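Latch box

A latch box (clip box in a lot of shops, and "one of those clippy tubs" in my family) is a plastic storage box with a separate lid that is held down by a latch at each end. I've been writing up household containers for this site for a while now and this is the entry I get the most letters on, so I've given it a proper going over. Last revised 06/07/2018.

Name

You'll see latch box, clip box and lock box used for the same thing. I'd steer clear of the last one, as it also means a metal thing for keys. In Plumdale, where I grew up, the market stalls sold them simply as "pen boxes" in the small size, whatever you were planning to put inside.

Parts

There are three bits to know: the body, the lid and the latches. The body is usually clear or tinted, so you can see what you've got without opening it. Smoky brown tints come and go with fashion (I'm fond of them, they hide felt-tip marks beautifully). The lid tends to be a solid colour and has a raised rim on the inside that sits within the walls and stops it sliding about. The latches are hinged tabs, mostly on the short sides, and they swing up and snap over the edge of the lid.

Latches are what break. They go stiff in a cold shed, somebody forces one, and off it comes. Lilian Mussa, who ran the stationery counter at Gunawan in Lirthorpe for years, taught me to press the lid down with one palm and close the latch with the other hand – never to let the latch do the pulling. I've still got a box I bought from her and both its latches work.

Sizes

Makers don't agree on sizes and I've given up hoping. The Cistotar pen size, the one I use most, is 230 mm long and 71 mm deep inside, and a standard felt-tip lies flat in it with room to spare. Their long size is 452 mm and takes rulers, paintbrushes and knitting needles.

Use for pens

Felt-tips are what most people round here buy them for, and quite right too! The cardboard sleeve they come in never lasts, and after that they end up in a drawer with the batteries. Lay them on their sides, all pointing the same way if you can bear to, and the ink stays even from end to end.

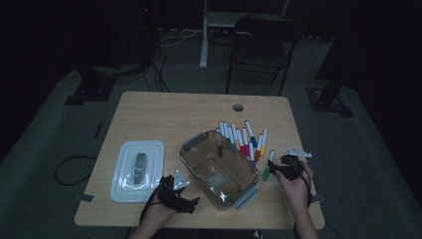

I tip the whole lot out on the table first and go through the caps, pressing each one till it clicks. Any pen that's gone scratchy gets tried on scrap paper and thrown out if it doesn't come back. Then in they go by the handful, and I give the box a little shake to settle them before the lid goes on. Sorting by colour is up to you – I used to, and it lasted until the next rainy afternoon.

Care

Warm water, washing-up liquid, a soft cloth. Scouring pads turn the clear sides cloudy and there's no getting that back. Ink on the inside will often shift with a dab of surgical spirit, though try it on the base first. Keep the lids off the radiator as well. I warped one last April and it has rocked on its box ever since.

See also: pencil tin, sewing box, drawer divider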